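Variómetro Vevano: mi opinión tras una temporada con él

Pues ya me he decidido a escribir sobre el Vevano, que me lo habéis preguntado varios en el despegue y siempre acabo contestando a medias con el casco puesto. Lo compré en febrero para el ala delta y le he metido 40 horas, casi todas en la ladera de Jondville, con térmica floja por la mañana y bastante movida a partir de las tres.

Lo mejor, el sonido. Reacciona enseguida y el tono sube tan suave que acabas girando de oído, sin mirar la pantalla (¡una gozada cuando vas con seis alas en la misma térmica!). El Ullow que llevaba antes pitaba tarde y yo siempre me salía por el lado malo.

La pantalla se lee bien a pleno sol, aunque los números del viento son pequeños. Los botones, con guantes gordos, un suplicio. Efe Bako les pegó unas gotas de silicona encima y dice que así los encuentra, yo todavía no me he atrevido.
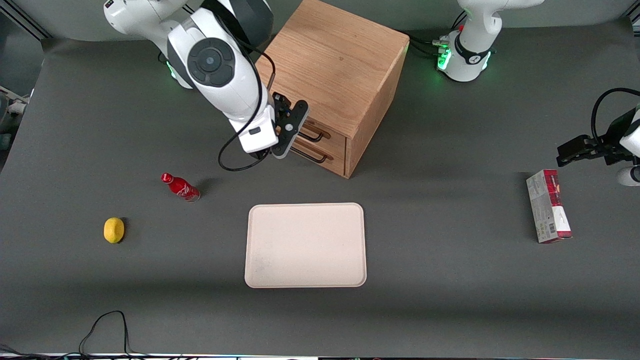

La batería me da para 15 horas con el GPS encendido, o sea, dos días largos de vuelo y todavía sobra algo. Eso sí, el soporte que viene en la caja baila en la barra. Acabé pagando 60 euros por el de Tamuno, que me parece caro para lo que es, pero no se ha movido ni en un aterrizaje bastante feo que prefiero no contar.

¿Lo volvería a comprar? Sí, sobre todo para volar térmica. Si solo hacéis ladera con brisa, con uno más sencillo vais de sobra. Me falta probar la descarga de los vuelos por Bluetooth, que con mi móvil viejo no conecta.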